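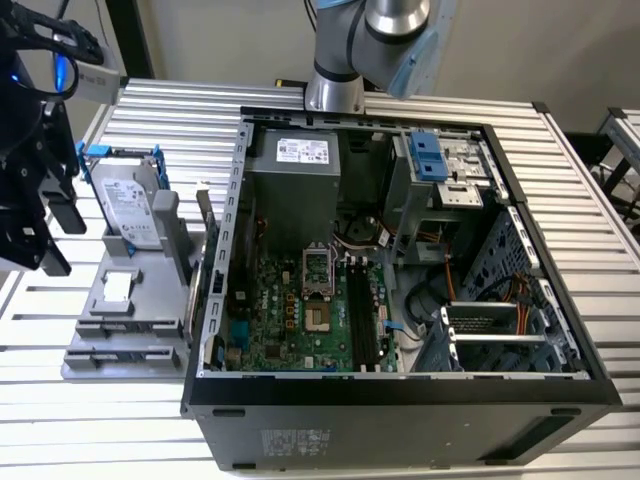
Secondary claims that reject for being out of balance nearly always have the fault in the line adjustments, and Lesia's batch looks like that kind to me. The claim total can be correct, the primary payment can be correct, and the claim still won't pass, and the rejection text will not say which line is wrong. Hardware is easier in this respect. Take the side panel off a desktop tower and the power supply has a label on it, the board has DELL printed on it in white, and you know what you are dealing with before you touch anything. A rejected secondary gives you a claim number and the words "does not balance," so you have to open the file and do the addition yourself. My comments are inline below.

Lesia Sydorenko wrote:

> We are a four-provider family practice, billing through Gerkus and sending through Nuritz. In July we sent 836 secondary claims and 62 of them came back from the clearinghouse as out of balance. Primary on all of them is Holovko. Secondary is mostly Skellis but not only Skellis.
>
> We had almost none of these before we moved to automatic payment posting.

The rejection is coming from Nuritz and not from the secondary payer, so the claims never reached Skellis. Two things follow from this. Do not count the send date as proof of timely filing, because many payers only count from acceptance. And do not call Skellis about them. They will tell you there is no claim on file, which is true and does not help.

Keep the clearinghouse rejection report for each one. If one of them later runs past the filing limit, you will want the report plus the accepted resubmission, and some payers will look at the pair on appeal. Some will not. Check the contract if you have one with them, or the provider manual if you don't.

> Here is what I know so far. The patients all have a deductible or coinsurance on the primary. Where the primary paid the full allowed amount, the secondary claim isn't generated, so I can't say whether those would balance. The claims with one service line went through. All the rejected ones have more than one line.

This is the useful part of your message. The rule the clearinghouse applies is the same for every line: the line charge must equal what the primary paid on that line plus all the adjustments on that line. Contract write-off, deductible, coinsurance, copay, sequestration if there is any, all of it. There is then a second check at claim level, where the total charge has to equal the total paid plus all adjustments, both line and claim.

In the 837 the line payment is in the SVD segment in loop 2430, and the adjustments are in the CAS segments right behind it. Claim-level adjustments are in the CAS in loop 2320. If the same amount is in both places, the claim-level check fails. If it is in 2320 only and the lines don't carry it, the line check fails. With a single line some systems put everything on that line and it comes out right by accident.

So my first guess is that Holovko reports the deductible at claim level on some remittances, and Gerkus then posts it to the first line in the ledger but leaves it at claim level in the outgoing file, or sends it twice. The ledger would look fine to your posters. The patient balance would be right. Only the outgoing claim is wrong.

> I looked at the posted payments for several of the rejected claims and the patient responsibility matches the EOB every time. One of them has a $2,000 deductible that was only partly met, so I thought it might be a deductible problem, but others on the list have coinsurance only.

Patient responsibility matching the EOB doesn't tell you much here. It is one number and the file carries several. You need to compare the raw 835 with the outgoing 837, line by line. I would do it in this order:

1. Pick a rejected claim with few lines and coinsurance only. Leave the deductible ones for later.
2. Pull the 835 as received from Nuritz, before Gerkus touches it. The printed EOB is not a substitute – it often rolls adjustments together under one remark.
3. Find the CLP segment for the claim. Any CAS between the CLP and the first SVC is claim level. Any CAS after an SVC belongs to that line.
4. Write down, for each line, the charge, the paid amount, and every CAS group, code and amount.
5. Pull the 837 that was rejected and write down the same things from 2320 and 2430.
6. Put them side by side. Every adjustment in the 835 should be in the 837 once, at the same level it came in.

Watch the signs. A positive CAS amount reduces payment and a negative one increases it, and interest is not an adjustment on the line at all. It is reported separately, and if auto-posting has added it to the line payment then the line will be over by exactly that amount. I have seen this with late-paid claims where the difference was a few cents, and the poster had written it off as rounding.

Also watch for several adjustments under one group code. A single CAS can hold up to six reason codes with their amounts. An older import routine may read the first and drop the rest. If the 835 has PR with deductible and coinsurance in the same segment, and the 837 shows only the deductible, you have found it. 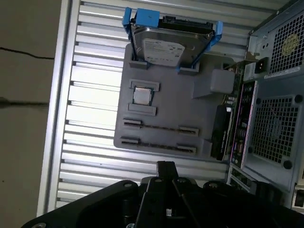
The other possibility is bundling. If Holovko changed a procedure code or combined two lines into one, the adjudicated code in the remittance will not be the code you billed. The 837 has a place for this in the SVD, but the posting side has to have kept it. When it has not, the payment sits on one line and the other line has a charge with nothing behind it. The claim total will balance in that case and the lines will not, which would fit your rejections too. A quick test is to look at whether the rejected claims share procedure pairs. Office visit with a same-day minor procedure would be the first pair I would look for.

> I called Gerkus support and they said to turn on the option "Send claim-level COB amounts." Nuritz told me to turn it off. At the moment it is on. Does anyone know which is right?

It depends on the payer, so neither answer is wrong and neither is much use. In our build it can be set per payer, under the payer record and not in the global claim options. If yours only shows the global switch, ask support for the payer-level one and mention version 2 of the claim format screen. It was hidden by default when we installed it, and the person who answers first may not know it is there.

With the option on, Gerkus writes the claim-level adjustments to 2320 and is supposed to take them off the lines. On our system it did the first and not the second for any payment that had been auto-posted. Manually posted payments were fine. That would match what you said about the timing. I can't tell from here whether it was fixed in a later update. Kohei Aoki posted about it on this list a while ago and he may know more than I do.

For the moment I would turn it off, rebuild one rejected claim, and check the file before sending. Rebuild means delete and recreate. Resubmitting from the rejection queue sends the old file again with a new date, and the option has no effect on it.

> Should we drop to paper for the ones that are getting old? Someone here suggested attaching the EOB and mailing all of them.

For the oldest, if the filing limit is close, yes. Check first that the secondary accepts paper. Some return it unprocessed, and that takes long enough to cost you the limit. For the rest I would not. Paper with an EOB attached gets keyed by hand at the other end, and on multi-line claims the coinsurance sometimes ends up on the wrong line, so you swap a rejection you can see for an underpayment you might not.

Don't bill the patients for the balance while this is open. The statements will go out on the normal cycle unless someone holds them. In Gerkus the hold is on the visit and not on the account, so each visit on the list has to be flagged. If it is on the account, it also stops statements for older balances that are correctly due.

If you send the list the CLP, SVC and CAS segments for one claim, with the patient name, member ID and claim number removed, I can look at it. Remove the service dates as well, and the REF segments. Please paste it as text in the body. The archive strips attachments.

One question back: do the rejections that are not Skellis have the same primary plan type, or only the same primary? Holovko has more than one claims system behind the same payer ID, and on our side only one of them puts adjustments at claim level.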